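Visite à l'atelier partagé Lomavau, jeudi 20 juin 2019

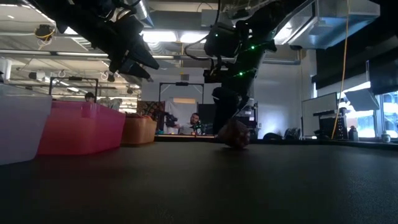

Les deux bras au-dessus de la table, celui de droite posé sur un objet rond et brun.

J'avais écrit en mars pour demander une visite, et la réponse est arrivée après 18 jours. L'atelier se trouve derrière la rue Rahman, dans une grande salle avec un plafond très haut. On entre par la cour, la sonnette ne marche pas.

Le projet s'appelle Trovura. Ce sont des membres qui le construisent, le soir, avec leur propre argent : 548 euros pour le moment, sans compter les bras, achetés d'occasion. Les bras sont suspendus – je m'attendais à les voir fixés sur la table – et les bacs en plastique restent à gauche, un rose, un blanc et un plus petit, orangé.

La visite a duré 90 minutes. On m'a surtout parlé des câbles, qui ont demandé plus de travail que le programme. Pour venir : bus 154, arrêt Titonov.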